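Ticket 800: Hand-held gripper episodes rejected at alignment stage, round table station
Project: Fasico demonstration set
Site: Birirbridge
Opened: Sep 8, 2020
Component: capture / pose tracking / episode export
Severity: 4
Status: Resolved, one follow-up open

Summary

Box-handling episodes recorded at the round table fail the alignment check on export. The exporter writes the video streams and the gripper width stream without complaint, then marks the episode "no common pose" and moves it to the reject folder. Episodes from the long desk, recorded with the same pair of grippers, export normally.

Reported behavior

The operator holds one gripper in each hand, picks up or turns a small cardboard box, puts it down, and ends the episode. Three streams are expected per episode: left gripper, right gripper, head. The first batch at the round table was 50 episodes. Most were rejected. The ones that passed have a visible jump in the right gripper trajectory when played back in the viewer, so they should not go into training either.

Error text from the exporter:

align: map_id mismatch (left=2, right=1)
align: no common pose for episode, skipping

Checked first

Clocks. All three streams carry the same sync pulse and the offsets are inside the limit. Not the cause.

Gripper width calibration. Rerun on both units. Values unchanged from April. Not the cause.

Storage. Copied one rejected episode to a second drive and exported from there. Same result.

Exporter version. The Cadulitz build and the older one both reject the same episodes, so this is not a regression.

Gripper streams

Opened the gripper video for a rejected episode and stepped through it. Exposure is fine and the box is well placed between the fingers. Plenty of structure in the background for tracking: brick, shelving, ceiling beams, light fixtures. 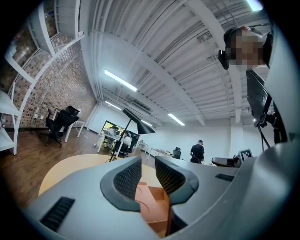
Gripper view with the box between the fingers. Fiducial marker at upper right, below the monitor.

The tracker log has no loss of tracking at this point. Feature count stays high through the grasp. That ruled out the first theory, which was that the box fills too much of the view when it is held and the tracker drops out.

The second theory was the room marker. The pipeline uses it to tie each gripper's map to one shared origin. If a gripper never gets a clean detection of the marker, it keeps its own origin and the exporter has nothing to match. Pulled the detection log for the batch:

right: marker detected, map merged
left: marker candidate rejected (size below minimum)
left: marker candidate rejected (size below minimum)
left: starting local map

Same pattern in every rejected episode I opened. In the episodes that passed, the left unit did merge, but late, and the merge is what shifts the trajectory.

The minimum size setting was raised when the long desk was set up, to stop false detections on printed packaging. The marker is close to that desk and passes the limit easily. At the round table it is smaller in view, and whether it passes depends on where the operator's hands are when the episode starts.

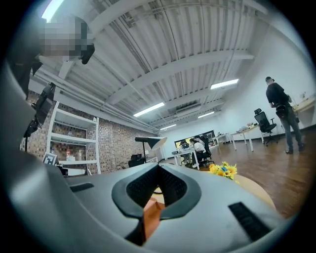 Gripper view toward the shelving. Marker board at the foot of the shelves, lamp and flowers on the tabletop side.

Ran the detector offline on saved video with the minimum size at its old value. Both grippers found the marker and merged. False detections did come back on a few episodes, all of them from the long desk. Lowering the limit everywhere would trade one fault for another.

Fix applied

1. Minimum marker size is now set per station. Round table uses the old value, long desk keeps the new one.

2. Added a mapping pass at the start of each session. Operator sweeps both grippers slowly across the room, marker included, before the first episode. The episodes then localize against that map and do not build their own.

3. Exporter now reports which unit failed to merge. The old message gave map numbers only.

Operator note for the round table

Start and end each episode with both grippers low, near the edge of the table, fingers pointing forward. Put the box between them. Keep the cubes on the grippers in view of the head camera, since the head stream uses them to recover the hand poses if a gripper map goes bad. 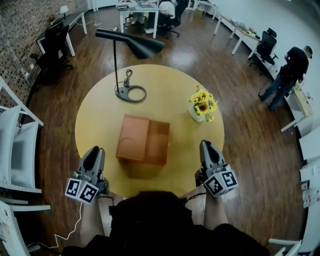
The lamp and the flowers stay on the table. The Howells task list asks for clutter that is not part of the task, and removing it would make the new episodes differ from the ones already accepted. Move them between batches, never during an episode.

Do not move the marker board once the mapping pass is done. If it gets bumped, stop, redo the pass, and start a new session folder. Do not mix episodes from before and after in one folder.

Verification

Recorded 5 test episodes with the new settings. All exported. No jump in either trajectory at playback, and the left and right paths close to the expected distance when both grippers meet on the box.

Rejected batch: reprocessed offline with the station setting. Episodes with a late merge are flagged "do not train" and will be recorded again.

Open item

The exporter still accepts an episode when a merge happens partway through. It should reject these or at least split them at the merge. Moved to a separate ticket under export. Until that is closed, check the merge time column before uploading.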